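Setting the Table: Object Choice and Layout in a Small Practice Kitchen

Student Project Report, Home and Consumer Studies
Project group Utorum
Submitted in April

Summary

This report describes the planning, furnishing and use of a small practice kitchen station at the Otero Learning Center. The station serves younger pupils who are learning to sort, name and put away ordinary kitchen things before they are allowed to work with heat or knives. The group was asked to select the objects, arrange them on one table and recommend a layout that could be set up again by any member of staff in a short time. The budget was 300 dollars, of which a little over half was spent.

1. Background

The Otero center had kept its kitchen materials in two closets on separate floors. Items were borrowed and returned without a list, and teachers reported that lessons often began late while pots and lids were being found. The existing play food was worn, and several pieces had no matching container large enough to hold them.

The project was limited to a single table. Cupboards, a sink and a working stove were left out at the planning stage, partly for cost and partly so that the station could be used in any classroom with a plain wall and a free corner.

2. Selection of Objects

The group drew up a first list of 16 objects and reduced it after a trial session. An object stayed on the list if it could be found in an ordinary home, if a child could lift it with one or both hands, and if its shape was clearly different from that of its neighbors. Small items such as toy peas and garlic cloves were removed at this stage. They rolled off the table and took up time that belonged to the lesson.

Vegetables were preferred to packaged goods. Toy boxes and cans tend to carry printed labels, and younger pupils read the label first and look at the shape second. A pepper and a potato have no label and are seldom confused with each other.

For the main container the group compared a plastic mixing bowl with a stainless steel pot. The bowl was lighter and cheaper, but it slid when pupils dropped things into it from one side. The pot was chosen for its weight and its wide opening.

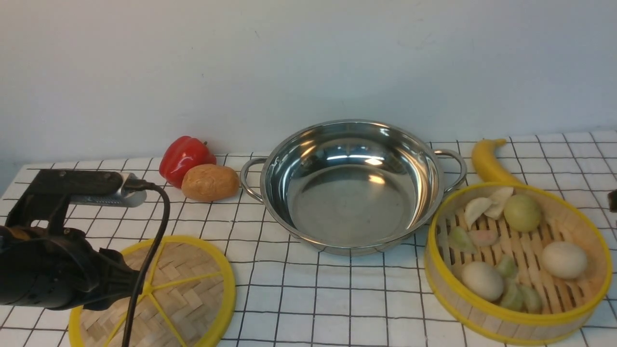 The table covering was the subject of more discussion than expected. A patterned cloth with fruit on it, already owned by the center, was tried first and set aside because pupils reached for the printed fruit. The white cloth with the thin black grid was then bought from Hong, a household goods store near the campus. Its squares give the teacher a simple way to talk about position. A pupil can be asked to move the potato two squares closer to the pot, and both can see whether the instruction has been followed.

The steamer lid, with its woven bamboo surface and yellow rim, came from the same store. It was included for its texture. Most of the other objects on the list are smooth, and the group wished to have at least one surface that could be described in different words.

3. Layout

Four layouts were tested over 2 weeks. In the first, all objects stood in a row along the front of the table. Pupils worked quickly but knocked things to the floor with their sleeves. In the second, the objects were crowded into one corner, and the pot hid whatever was placed behind it.

The third layout put the pot in the center, the produce toward the back and the flat items toward the front. It gave the fewest interruptions and was adopted, with small changes, as the standard setting. The fourth was a mirror version of the third, intended for left-handed pupils. Teachers saw no clear difference in how it was used — although the trial was short and the number of left-handed pupils was low.

4. Tidying and Storage

Each session ends with the table being cleared by the pupils. The produce goes into the pot, the pot goes into a Dramari storage crate, and flat items are placed on top. The cloth is folded last. In the final trials almost every pupil completed the sequence without help, and the crate could be carried by one adult.

A card listing the contents is kept inside the crate. Staff asked for a second card at the closet door, and the group has supplied it.

5. Recommendations

The center should keep the station together as one set and should not lend single items. Polished metal shows fingerprints, and the pot should be wiped with a dry cloth after each session. A second woven object, possibly a small basket, could be added from the remaining funds. The card should be revised whenever an object is added or replaced.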